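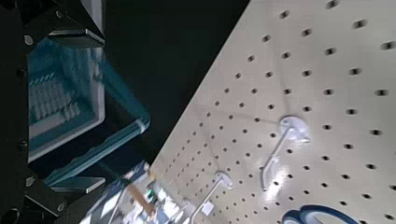
Skurnach Tool-Handling Cell: Setting Up and Routine Care

The Skurnach cell is held by the Sumampouw workshop and is available to trained staff on request. It is used for picking, placing and hanging hand tools on a perforated panel with removable hooks.

Before each session the operator should confirm that every hook is seated fully in the panel and that the gripper fingers open and close freely. The screws on the gripper housing are to be checked by hand - never with a powered driver. Finger pads are inspected after every 1,000 cycles and replaced as a pair.

Lamps should be adjusted if glare on the panel affects the wrist camera. Any change to hook positions must be entered in the cell log before the arm is restarted.

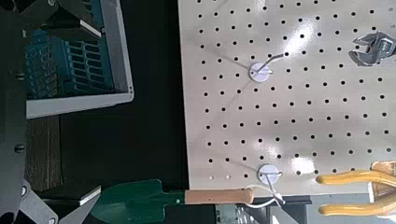
Page last changed: 2022-12-09 by Farah Khoo

Tools with a looped cord, such as the garden trowel, are hung by the cord and approached at reduced speed. Pliers and wrenches may remain on the panel during finger checks, provided the arm is isolated.

Spare hooks and pads are kept in Losska store, shelf 22. Faults should be reported to Babatunde Aliyu on extension 358.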